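3.2 Collecting the small-parts demonstrations

Teaching by hand is sold as the easy route, and for mugs it is. For the jewelry subset we recorded 200 demonstrations with two hand-held grippers, and discarded 30 in which the operator plainly gave up.
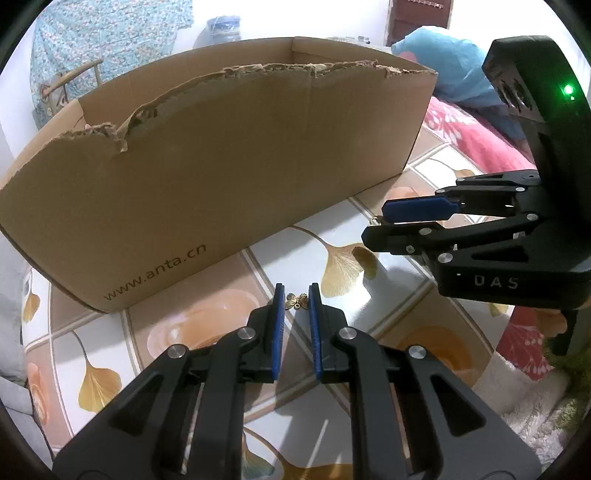
Figure 4. Hand-held demonstration with a butterfly-shaped charm and a tiny ring or chain link.

Þórey Hedegaard objected that we were grading the operators' patience and calling it data quality, and that the abandoned attempts should stay in. We kept them - in a separate split, where they could do no harm. The Alness baseline was trained on the remaining 170 and, for comparison, on 60 drawn from them at random.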